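Return to Home

The arm had been failing the same way since the first week of January, and the log recorded each failure in the same four words: position error, joint five.

The log was a ruled notebook. The builder had started it when the second arm went on and the number of possible faults stopped fitting in one head. Each entry had a test number, a payload in grams, a result, and a space for remarks. The space for remarks was small on purpose.

Test 81. 300 grams. Failed at joint five. No remarks.

Test 82. 300 grams. Failed at joint five. Tightened coupling.

Test 83. 300 grams. Failed at joint five. Coupling was already tight.

The workshop at Ustham was one long room over a tile showroom, shared by whoever paid the monthly fee. The rules were posted inside the door. Machines that moved had to be attended. Machines that moved in the open area had to stay inside a marked boundary. Coffee was to be kept at the sink end. The builder followed the first two.

The controller was a Clekadero, bought used, with the previous owner's settings still in it. The settings were mostly sensible. Acceleration limits were conservative. The home position was odd. On power-up, after finding its reference, the left arm did not fold against the body as the manual showed. It reached forward and down, opened the gripper, and stopped. It held there for nine seconds before it would accept a command.

The builder had meant to change this. The parameter was on page 94 of the manual and took two keystrokes. It was on the list under the cable routing and the joint five fault, and the list was worked from the top.

Test 84. Swapped encoder leads. Failed.

Test 85. Swapped back. Failed.

By test 88 the joint had been apart twice. The bearing was clean. The gear teeth were clean. The motor, run alone on the bench, turned for an hour without complaint. Put back in the arm, it raised its 300 grams to shoulder height, shook, and faulted.

The Soriano amplifier was suspected next. It was replaced with the spare from the drawer, and the spare did the same thing, which cleared the first one and used up an evening.

At test 90 the builder stopped looking at the joint and read the settings from the beginning, one line at a time, with a ruler under each line. It took until the showroom lights went off downstairs. On the fourth sheet there was an offset on joint five of a little over two degrees. It had no comment beside it. Every other changed value had a comment.

An offset like that belonged to another arm, with another load on the end of it and other wear in its gears. The controller had been correcting for a sag that this arm did not have. With nothing in the gripper the error was tolerable. With a payload it went past the limit.

The builder set the offset to zero, saved, and cycled the power.

The left arm found its reference. It reached forward and down, opened the gripper, and held. The builder sat on the carpet beside the tape and waited out the nine seconds, as on every other night.

Test 91. 300 grams. Passed.

Test 92. 300 grams. Passed.

Test 93 was the full sequence with both arms, and it passed as well. The builder wrote it down, then opened the manual to page 94 and read the paragraph on home position. The cursor stood in the field. The old value was a long number that somebody had worked out to four decimal places.

The builder closed the manual and left the value alone. Under remarks, for the first time that month, the entry ran over the line: Home position retained. Reason not known.

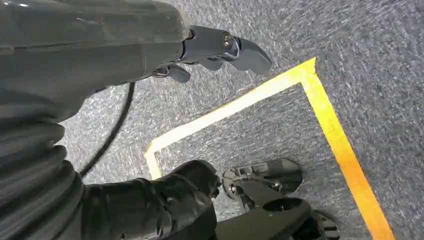

Gripper open, over the carpet.
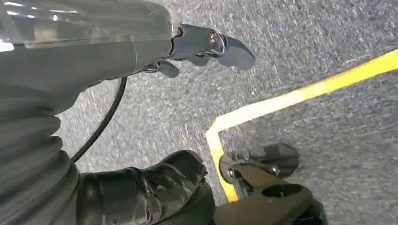 Griltau wrote to say that the offset was believable and the nine seconds were not, that no used controller holds a delay like that unless a person was meant to put something in the gripper, and that the story should have said what it was.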